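Project Nyaga: Gripper and Camera Comparison
Progress report to the Hollesano Fund, covering the work since January
Prepared by Muireann Corrigan, with a great deal of help from Sowmya Nambiar

Dear Ntombi Van Wyk and colleagues,

Thank you again for your patience while we moved the project over to the new simulation computers. It took longer than any of us would have liked, and I know you had hoped to see this report earlier, but we are now well and truly under way and I'm very pleased to have something to share (Sowmya has been waiting to show you this part since the winter!).

1. What we set out to do

You will remember that the grant pays for a fair comparison of 2 gripper controllers, the plain position controller we have always used and the force-limited one that Marjan Shirazi wrote for us at Olside. Both get the same simulated arm, the same parallel gripper and the same red block, and each one is given 300 grasp attempts. Alongside that we are trying out camera placements, so that we can tell you which views are worth paying for when we get to the real arm.

2. Where we are now

The position controller has finished its full set. The force-limited one is still running, and I would rather not quote a score for it until all its attempts are in. We spent a good while on the views from outside the arm, which are easy to set up and give a nice sense of how the wrist is turned, but the block comes out very small in them. The close view shows far more of where the fingers are in relation to the block, although the block itself hides part of both fingers, and Sowmya would like to try moving that camera a little before we settle on it.

Two outside views of the arm, with the close view of the fingers between them: 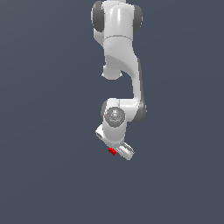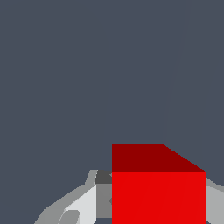
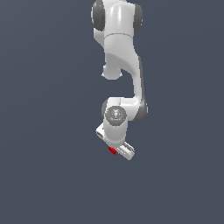

3. Spending

We have used 400 dollars of the computing allowance, all of it on rendering, and the travel money is untouched. Ita Horgan has the receipts and will send them on separately with the usual form.

4. What comes next

Over the next 6 weeks we plan to finish the second set of attempts, rerun the ones where the logs disagree with the camera views, and try the close camera in its new position. Marjan has also offered to go through the slip threshold with us again, and I was very glad to accept, as we have been a bit cautious with it so far.

We do have one request. Could we move the Floletel controller trial to the next period? We would love to do it properly, and squeezing it in now would mean cutting the number of attempts. If you are happy with that, a short note to Ita is all we need.

With warm thanks from all of us,
Muireann Corrigan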